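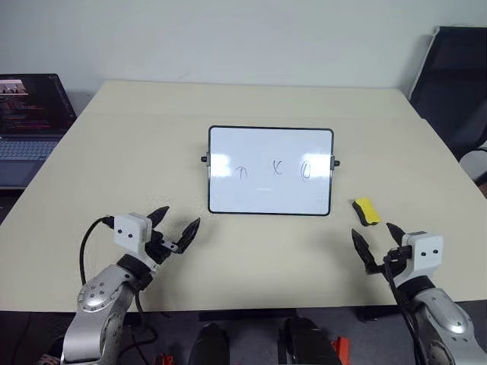
Whiteboard wiping task: glare on the board, marks too small, policy wipes the wrong area

Asked by Sena Baidoo, 20 March 2025

Two-arm setup, head camera plus one camera per wrist. Task is "erase the board": one arm steadies the whiteboard, the other picks up the eraser block and wipes until the marks are gone. Start state is the one in the photo, board near the middle of the table, eraser to the lower right, both grippers open and empty. I redraw three small marks in a row before every episode.

I have 35 teleoperated episodes from February. After training, the pick is fine. The arm then goes to the middle of the board and wipes left to right whether or not there is ink under it. If I draw a single mark near the top edge it wipes the middle anyway and goes home.

There are also two glare patches on the board from the ceiling lights, and one of them partly covers the right-hand mark. I can't move the lights. Should I

- record more of the same,
- mask the glare in preprocessing, or
- drop the head camera for the wiping phase?

Episodes run up to 32 seconds. Control is at 25 Hz, images are logged at the same rate.

3 answers

Answer by Rainer Mühlbauer — accepted

More of the same will make it worse. Every episode has the ink in the same band of the board, so the policy has no reason to look at the ink. It has learned "after grasp, go to board center". Your top-edge test shows exactly that.

What I would record, in this order:

1. Vary where the marks are. Divide the board into 12 cells (4 x 3) and draw in one or two of them per episode. Keep a list so that the corners get their share. The top and bottom of your board are blank in the photo and I assume they are blank in the whole set.

2. Vary size. Your marks are small compared with the board. After downscaling to the network input they may be a few pixels of thin gray line. Open a resized image and check whether you can see them yourself. If you can't, use a thicker marker or crop the head view to the table before resizing. Try the crop first, it costs nothing.

3. Move the board a few centimeters and rotate it slightly between episodes. The glare stays more or less where the lights put it and the ink moves with the board, so the two come apart in the data. Same for the eraser, change its angle and its side.

4. Record some episodes with ink left over from a bad wipe, where the operator goes back for it. Otherwise there is no example of a second pass and the policy will always stop after the first.

Do not mask the glare. A fixed mask is wrong as soon as the board moves, and a threshold mask will eat thin ink at the border of the patch. A sheet of diffuser film under the lamp helps more than any preprocessing. We used the matte kind at Arkau and it was enough.

Keep the head camera. During the wipe the wrist view is mostly eraser and forearm, depending on your mount.

Answer by Hauke Wunderlich

Agree with the above, one addition. Check where the operator is looking. On the Stokum rig our operators watched the real board over the top of the arms and not the camera view. They wiped marks that were invisible in the recorded images because of reflection. The network gets an action with no visible cause, and it averages. Have the operator work from the camera streams only. It is slower and they will complain for a day or so — the episodes are more usable.

Also trim the idle time at the end. Two seconds of standing still per episode is 50 samples at 25 Hz that all say "do nothing".

Answer by Helmut Ackermann

just use a bigger eraser and wipe the whole board every time, no learning needed. I have a script for this somewhere

Comment by Sena Baidoo: The wipe is a test case for the visual part, so a fixed path is not much use to me. Resized image checked, the left mark is two gray pixels wide and the right one is gone. Starting with the crop.

Comment by Rainer Mühlbauer: Keep the old episodes apart when you retrain. Mixed in, they pull it back to the center.

12 shares · 5 comments

Related questions

Plorkby logger drops wrist images when both arms move
How to label partly erased marks as success or failure
Board slides during wipe, second arm holds too lightly
Replaying an episode after the table has been moved
Wiegand foot pedal for starting and stopping episodes

Contact · Terms · Back to top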